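Changing the batteries in a handheld with a bottom compartment

Posted May 19, 2018 in Fix-it notes

Quick one today because I have to be out the door soon. Three people asked me the same thing after the last post, so I'm writing it down once and then I can just send the link.

You have a plastic thing with a battery bay on the underside. Remote, baby scale, label maker, whatever. It's dead or nearly dead. You want new cells in, the right way round, door back on, without snapping the little tab. Five minutes. Ten if the old ones are stuck.

What you need

A full set of new batteries, all the same kind, all from the same pack
A flat table with good light
Small screwdriver, only if your door has a screw
Cotton swabs and a bit of white vinegar
A dish or a jar lid for the screw
Dry cloth

No metal tools for prying. I'll say that again further down and people will still email me.

Step 1. Turn it off

Switch to off if there is one. If it's plugged into a charger or adapter, unplug it.

Step 2. Clear a spot

Table, not your lap. Not the couch – I lost a door spring in my couch in February and it's still in there. If the table is nice wood, put a towel down. Stone or tile is fine but small screws bounce off it and go under the fridge.

Step 3. Open the door

Look for an arrow or a ridge. Ridge means press and slide. A notch with no ridge usually means lift with a fingernail. If there's a screw, turn it left until it spins free. On a lot of doors the screw stays in the door and won't fall out, so don't keep yanking at it.

Set the door down flat, well away from your elbow, same way up as it came off. Saves you figuring out which end goes in first. 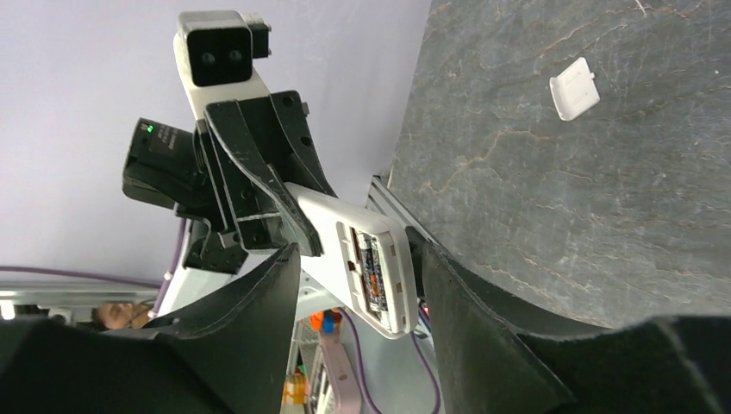
Step 4. Look before you pull

Take a second and see which way each cell is facing. Some bays alternate, some don't. If there's a plus and minus molded in the plastic, good, go by that. If it's worn off, the spring side is nearly always the minus end. Snap a picture with your phone. Or draw it on the back of an envelope, that's what I do.

Step 5. Get the old ones out

Push the cell toward the spring, then lift the other end. Start with an end one, not the middle. When they're packed in tight the first one is the pain and the rest come easy.

Stuck? Tip the whole thing over your palm and give it a tap. Still stuck – a wooden popsicle stick, or the cap of a pen. Not a knife. Not a metal screwdriver, you can bridge the contacts or tear the wrapper on the cell.

If there's a ribbon under them, pull that. Naheed Memon wrote in to say she cuts a strip of gift ribbon and lays it in before the new ones go in. Works great, stealing it.

Step 6. Clean the contacts

Skip this if they're shiny. If you see white or green crust, put gloves on, dip a swab in vinegar, dab, wait a minute, wipe, then a dry swab. Let it air out all the way before you put anything back. Don't pour vinegar in there, a damp swab is plenty. Rusted right through? Then new batteries won't help you, sorry.

Step 7. New ones in

Minus end against the spring first, push, drop the plus end down. Check every one against your picture. One backwards cell and the thing acts dead, and then you think its broken.

Don't mix old and new. Don't mix brands or types either. I know there's a half good one in the drawer. Leave it there.

Step 8. Door on, test

Tabs in first, then slide or press until it clicks. Screw snug, not tight, the plastic strips fast. Turn it on.

Nothing happening?

Open it up and check direction again. Roll each cell a little with your thumb, sometimes that's enough to make contact. Flattened spring – pull it up gently with your fingers. Try a second new pack if you have one, I've had duds straight off the shelf.

Old batteries

Tape over the ends on anything lithium or 9 volt, then into a bag or box, not loose in a drawer with keys. Rechargables go to a drop-off, never the trash. For ordinary alkaline check your town's rules, they're different all over.

If you're putting the gadget away for the season take the cells out first. Dexter Schumacher asked about button cells, different post, coming soon.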